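Taking my maintenance trainees to a robot demonstration with a control cabinet, what should I have them watch for?
Posted in Automation and Robotics, 8 Mar 2021 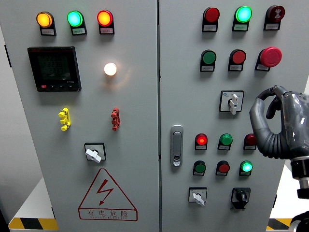 Robot hand at the right-hand cabinet door, near the emergency stop

Hello everyone, and I apologize in advance for the length of this, I never did learn to write a short post.

I teach a maintenance class at a small training center, mostly people coming over from other trades, and in May we have been invited to an open day at the Calloway building. One of the stops is a demonstration by Clalasex, where a robot works the switches and buttons on the front of an electrical cabinet. The picture above is from their setup. You can see the two doors with all the lamps and selectors, and the hand coming in toward the right door. There's a big red mushroom button up there and a whole crowd of smaller ones below it.

I'm bringing 28 people, and we get one slot in front of the cabinet before we have to move along to the next stop. My own background is motors and switchgear. I can talk about a panel all afternoon, but I have never stood next to one of these hands and I'd hate to waste the visit by having everybody stare at the fingers and then go to lunch.

So what would you tell a class like mine to look at? I'd like to give them a sheet to fill in while they watch, nothing too schoolish. I'd also love to know what's fair to ask the people running it. I don't want to be rude to folks who are kind enough to have us, but I also don't want my students coming home thinking it was a magic show. And is there anything I should settle by phone before we go?

Thank you all, this site has rescued me more than once!

OldSwitchgear

paneldoor_pat
14 years on control panels, two on robots

What a nice thing to do for your class. I went to a similar day with my shift a while back and came home wishing somebody had given me a sheet, so I'll tell you what I'd put on it.

Start with the panel before the robot moves at all. Have them sketch both doors and mark what kind of device each one is. On the right door in your picture you've got push buttons, lit indicators, an emergency stop and rotary selectors, and from a few steps back a dark green button and an unlit green one look an awful lot alike. If your students have trouble telling a button from a lamp, they'll understand why that's a real problem for a camera too. I'd ask them to write down which ones they were unsure about and check afterward.

Then have them follow one single action all the way through. Pick a rotary selector if the crew will let you pick, as it asks much more of a hand than a button does. A button mostly wants a straight push in the right spot. With a selector you have to get hold of the handle, turn it the right way, stop at the right position and let go without dragging it back. Things to write down:

Where did the hand come from, and did it pass in front of other controls on the way?
Which fingers touched the handle?
Did it stop and correct itself, and when?
How did anyone know the switch had really gone over? A lamp, a reading, a person looking?

That last one is my favorite and it got the best conversation going on our shift. We all take it for granted that you turn a switch and glance up at the lamp. Ask the crew whether the robot checks a lamp afterward or simply goes on to the next step. I've seen it done both ways.

The crowding is worth a line on the sheet as well. The lower rows on that door are close together, and robot fingers can be bulky. Have someone watch only the fingers that aren't doing the work, because those are the ones that bump the neighbor. I'd put your most patient student on that.

As for fair questions, I have never met a demonstration crew that minded being asked what goes wrong. Usually they've been smiling at visitors all morning and are delighted to talk shop. I'd ask:

Is a person driving the hand right now, or is it running by itself, or some of each?
What happens if we move the cabinet a little to one side?
Which control on these doors gives you the most trouble?
What stops the robot, and who is standing next to it?

Be careful with that last one and get a clear answer, for your students' sake. An emergency stop on the cabinet door belongs to the cabinet until someone tells you otherwise. It may have nothing to do with the robot. I would want every one of my people to know which button stops the arm before they step up close.

Have a wonderful day out, and do come back and tell us how it went!

Brightbench

Agree with most of the above. I'd only add that you should ask if the cabinet is live. Your picture has lamps lit and an electrical danger warning sticker, but lit lamps could be a low voltage supply for show. Don't let the students guess, get them to ask. Also bring earplugs, some halls are loud.

latchkey_lou
Training coordinator, retired

Oh, I do miss organizing these. Let me speak to the phone call, as the others have the technical side well in hand.

28 is too many for one cabinet. I took a group of that size to an Altix open day once and the back half saw nothing but the shoulders of the front half. Call ahead and ask if they'll run it twice, with half of you at the cabinet and half at another stop, and then trade. Most hosts would much prefer that to one big huddle, and they can tell you how far back the line on the floor is.

Ask too whether photographs are allowed. If they are, have each small group take one of the doors before the run and one after, from the same spot, and compare the selector positions back in class. It costs nothing and it fills a good hour. We did that with pictures from the Edex stand and found a switch none of us had noticed being turned.

Give the sheet out the day before, too. People read it on the bus otherwise, and half of them get carsick.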